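Setting up a bin-picking cell: handing the job over to the staff

By the time the arm arrives, the people who sort parts by hand have usually heard three versions of what it will do to their jobs. At Mahmoudi we told the sorting bench in July, before anything was ordered, and that made the rest easier. These are the steps we followed.

1. Write down what the job is now. Our bench handled 464 parts on a normal shift. Ask the sorters which ones give trouble. Ours named the parts that end up flat against a wall of the bin.

2. Start with plain blocks. Leave real stock out of it until the arm can reach every corner of the bin. Clamp the bin to the table and check the clamp at the start of each session.

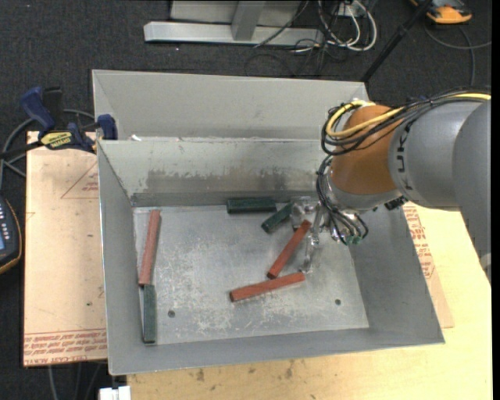

3. Have a sorter set out the test layouts. Engineers tend to spread the blocks neatly. Someone from the bench will push them together, stand one against another and put one in a corner, as happens on a shift.

4. Log 500 picks before changing any settings. Note each miss and where the block lay.

5. Train the operators. We allowed 4 mornings each. Mimoza Popescu, who had sorted by hand until then, now runs the cell and decides when to stop it.

6. Agree the new duties in writing. Ours are clearing missed picks, refilling the bin and checking finished trays. Lifting has dropped a good deal. Standing and watching has gone up, so we rotate people every two hours.

Keep the hand bench in place until the cell has done almost 600 picks in a shift without help.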